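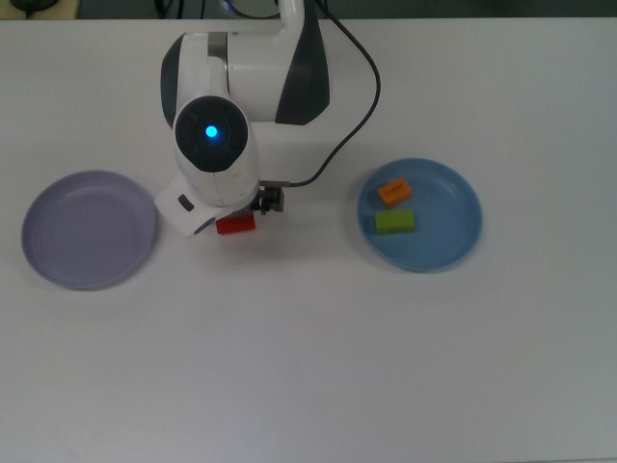 Step 1: Put out two plates
Sorting guides love a bin for every color. I doubt you need them. Shallow plates with a rim do fine, and blocks are easy to see in them.

Step 2: Move one block at a time
Scooping looks faster – it mostly makes a mess.

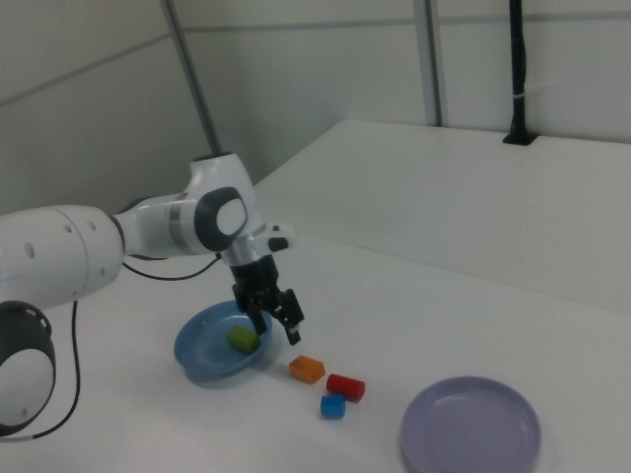
Leave the rest on the bare table until you get to them, and ignore anyone selling a special mat.

Step 3: Check before you stop
Look for stray small cubes. 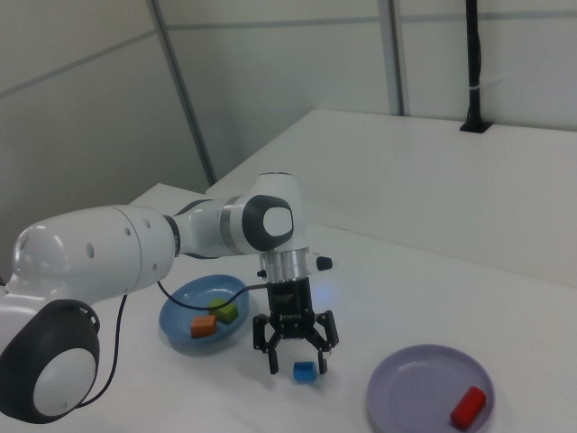 Orange and green on the blue plate, red on the purple one.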